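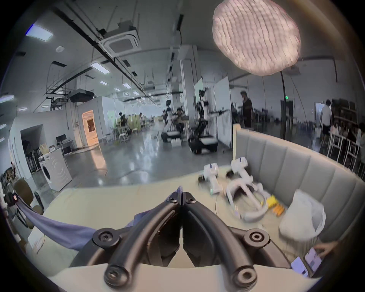 The long room at Edemside, with the gripper and the cloth in front and the two wheeled robots farther back.

Run 223 died the way the last dozen had, at the second fold. I had the log open before the arm had even settled. Planner happy, controller happy, cloth in a heap.

I love this part. I know I'm supposed to hate it, but there is a bug in there somewhere, alive and hiding, and I get to go in after it with a flashlight!

We called the planner Plola. The perception code was Chin, and it had come over from the Janside office with no notes and a folder of tests that all passed. Chin looked at a cloth and gave you corners. Plola took the corners and gave you a path. Between them sat a little queue I had written in June, forty lines, my pride and joy.

So of course I started with Chin. I replayed the run at one tenth speed and drew the corners over the video, green dots on lavender blue, and they were beautiful. They slid along with the hem like beads on a string. Then I drew Plola's goal on top in red, and the red dot sat a hand's width off, out over bare table, perfectly calm.

"It's aiming at where the corner used to be," said my desk mate, chewing.

I scrolled back. The corner stamped 1869 was the one Plola had used. The newest one in the queue was stamped much later. My queue held 1000 messages and handed them out oldest first, very politely, like a clerk who won't skip anybody in line. On the first fold there was hardly any line. By the second fold the planner was living in the past, grabbing at a cloth that had already moved.

My forty lines! I laughed so loudly that somebody at the long tables looked up.

The fix was tiny. Keep the newest corner, throw the rest away, and if the newest one is stale, stop and look again. I set the queue size to 2, felt silly, and changed it to one. Then I wrote the test I should have written in June, the one with a slow planner and a fast camera, and watched it fail on the old code, which made me happier than any passing test ever has.

It was ten past eight in the evening. My desk mate spread the cloth out again and gave it a mean little twist in the middle.

"Go," he said, and I started run 224.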